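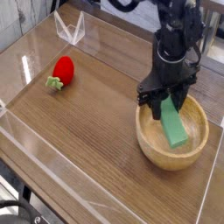
Ciltine adds bowl and block set to its tabletop sorting range

Ciltine has added a small sorting set to its tabletop range for preschools and therapy rooms. Listed as item 643, it goes on sale in August through the Flenthorpe catalog.

The set has three parts: a round wooden bowl with a smooth, thick rim, a mint-green rectangular block, and a plush strawberry with a red body and a light green leafy cap. The parts differ in shape and surface so that each calls for its own grip. The block is long and flat-sided. The strawberry is soft and rounded, and tends to roll when set down on its side.

The basic task is to put the block into the bowl and take it out again, with the strawberry left on the table as a second choice. The printed guide gives 10 short tasks, most of them meant to be done seated at a table.
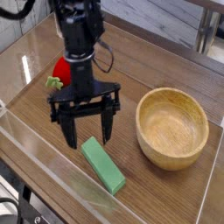
Hongjun Feng, product manager at Ciltine, said the bowl was the part that took longest to settle. An early version was too light and slid when the block touched the rim. The base was made flatter and the wall thicker – the inside curve was left as it was.

Single sets ship in a plain carton. Schools can order a case of 20. Replacement blocks and strawberries will be sold separately under the Skoltness spare parts list, but the bowl will not. Orders placed before the August release will ship from the Dreßler warehouse.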